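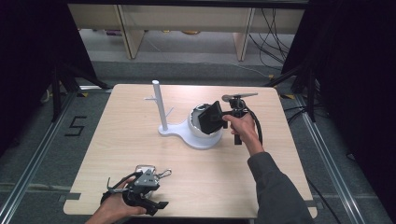
4.2 Mug trees and the problem of the second peg

Figure 3. Mug stand with two pegs at different heights; one white mug beside the post.

Of the 343 households that returned the August questionnaire, 376 mug stands were reported, which tells us that certain homes in Bevville own more than one and would rather not discuss it. The two-peg type in Figure 3 is the plainest we came across: a post, a flat base, a peg near the top and another lower down on the other side. It is sold for hanging mugs. Our respondents mostly used it as something to put mugs next to.

Van Leeuwen's earlier work in Trutcombe called this "base parking" and treated it as laziness. We are less sure. A mug standing at the foot of the post can be picked up without a thought, whereas a hung one has to be lifted, turned and freed from its peg – a small task, but one usually met before the first coffee. Respondents who hung their mugs spoke of it with some pride. Those who parked them did not seem to know there was a question.

The lower peg fared worst. In the 7 homes we visited, it held a tea towel, a set of keys, a child's hair bobble and, in 4 cases, nothing whatever. Hilde Schouten has suggested that a mug on the lower peg gets in the way of anything parked on the base, so that the two habits cannot share a stand for long. We did not test this, although one couple in Bevville appeared to have been testing it for years.

Stands with more pegs are taken up in section 4.3.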